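Sorting Table FAQ

These are the questions we get most often from people setting up a small sorting and packing table with the Alturard layout. The answers come from Ngozi Onyeka and Rupert Rainer, who look after ours. Last updated Jul 8, 2026.

Why tape the table into rectangles?

It gives each item a home. When a plate or a block is supposed to be in a certain rectangle, anyone can see whether it is. We use plain blue painter's tape. Lines that waver a little are fine. If an item overlaps a line, leave it unless you are doing a timed round.
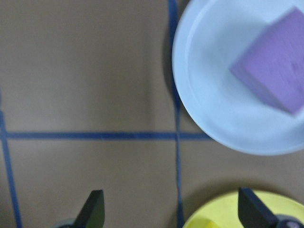 What size should the rectangles be?

Big enough for your largest item with space to get hold of it. For most tables that is a dinner plate. We made ours too small the first time and had to pull up all the tape in March.

Do I need a covering under the tape?

It helps. Brown paper is cheap and the tape shows up well on it. Pull the paper tight before you tape, and replace it when it starts to tear. Taping straight onto a painted surface can lift the paint if the tape stays down for months.

Where should the bin go?

Place the bin at the end of the belt, as close as you can get it without touching. A gap is where small items get lost. Keep the low side of the bin toward the person who empties it. Our blue bin stands just to the right of the green belt, with its lowered lip and label slot at the front. If your belt is longer than ours, measure the table before you tape anything. 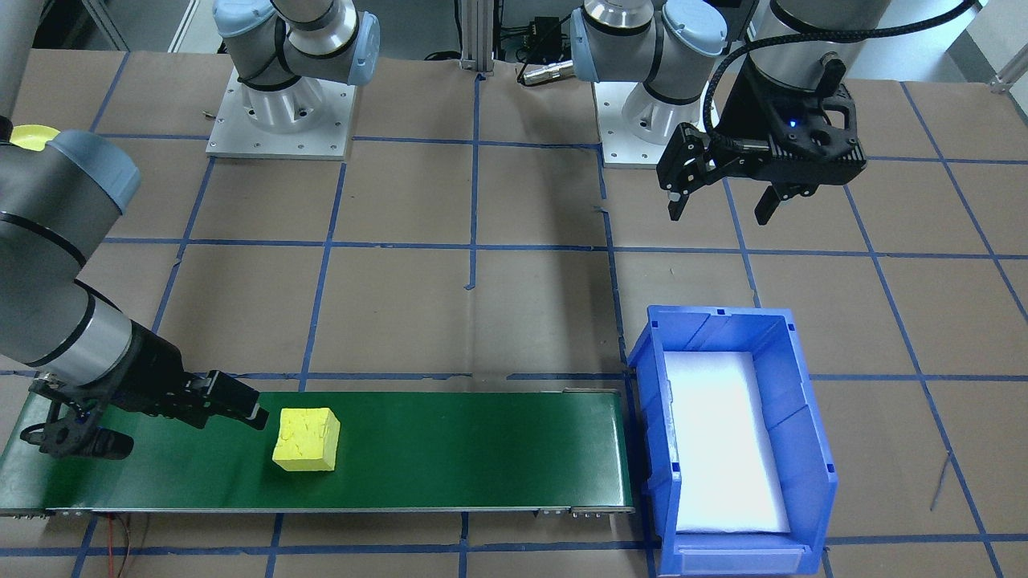 Keeping wires out of the work area takes a few minutes and saves a lot of trouble later. Check them at the start of the day and again after you move anything. The one to watch is the thin red-and-black wire that comes out from under the belt and runs toward the near side, where a sleeve or a box can catch it. Tape it down along its length if you can.

Can I use any bin?

Any open plastic storage bin will do. We like one with a thick rim, as it is easier to lift when full. Getachew Derese tried a cardboard box for 2 weeks and went back to plastic.

Should the bin be lined?

Yes, for anything that can dent or chip. A single sheet of thin foam is enough. Cut it with scissors and lay it flat on the bottom - no glue, so it can come out for cleaning.

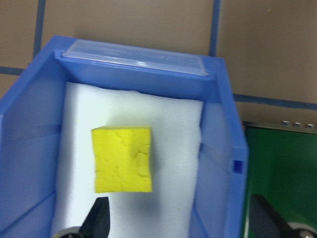

Foam does not have to fit exactly. Trim it if it curls up the sides, and otherwise leave it alone. Ours is narrower than the bin, with strips of blue floor showing on both sides and a ragged upper edge, and we have no plans to recut it. Replace the sheet when it no longer lies flat.

Is it a problem if the foam blocks are dented?

No. Practice blocks pick up pits and creases with use. Throw one out when pieces start coming off it.

Who do I ask about spare parts?

Write to Védís Lund at the Cikance desk and include a photo of the part you need.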